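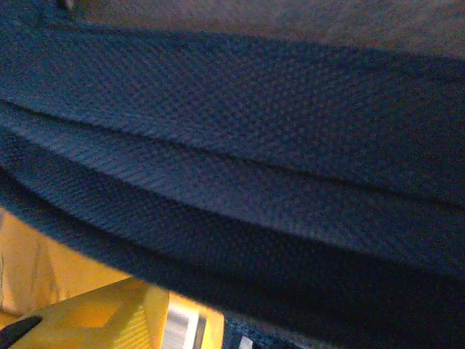 Dark blue knit fabric with a fine raised texture.

Progress Report to the Handberg Fund
Konden Bible Teaching Program, second reporting period

Summary
The program continued its work on the Letter of James in the Ornar and Wattimena congregations. Both study groups completed the first three chapters and will begin the fourth in April. Total attendance for the period was 703, counted by session. This is slightly below the target in the grant agreement, mainly on account of low turnout in the opening weeks at Ornar.

Teaching
Bayu Raju led the sessions on faith and works, which drew the most discussion. Many participants had understood James 2 to be at odds with Paul's teaching in Romans. The study notes were revised to place the two passages side by side, with more room given to the example of Abraham. The leaders' guide still needs a fuller treatment of trials and temptation in chapter 1 — the present text is brief and has led to repeated questions.

Leader training
Two new leaders finished the preparatory course and now teach under supervision. A third candidate withdrew for family reasons.

Expenses
Printing costs exceeded the budget line. The difference was met from travel, where spending was low. No change to the total award is requested.

Next period
Completion of James 4 and 5, and a first draft of notes on 1 Peter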